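How to get the musty smell out of towels and cloths
By Alfie Hebden

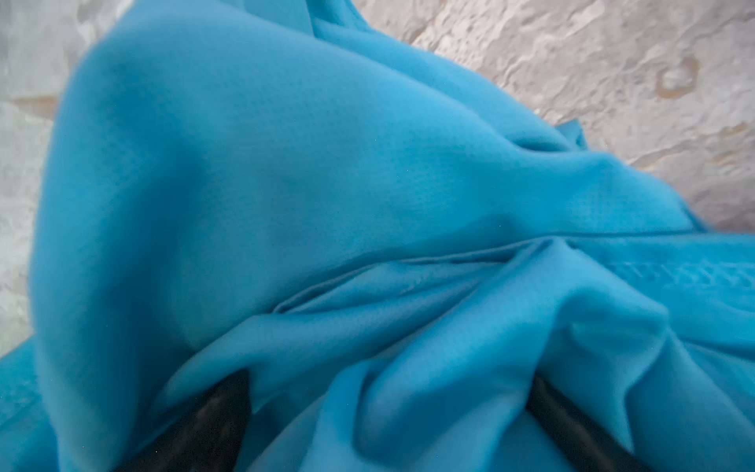
Bright turquoise cloth with a fine grid texture

I love this job! It costs pennies, and a cupboard of fresh towels cheers me up for days.

You will need
White vinegar
Bicarbonate of soda, 4 tablespoons
Your usual powder (leave out the softener, it coats the fibres and traps the smell)

What to do
1. Clean the machine first. Pull back the rubber seal and wipe out all the grey gunk. Ugh, but so worth it.
2. Load the drum loosely, half full at most.
3. Run the hottest wash the care label allows, with 600 ml of vinegar in the drum and no powder.
4. Wash again with powder and the bicarb. Never mix vinegar with bleach.
5. Shake everything hard and hang it out straight away. A breezy June morning is perfect!

Microfibre is fussier, so stick to a cool wash and skip the tumble dryer unless the label says it's fine.

Still a bit whiffy? Repeat step 3 and leave the load to soak for an hour before the spin.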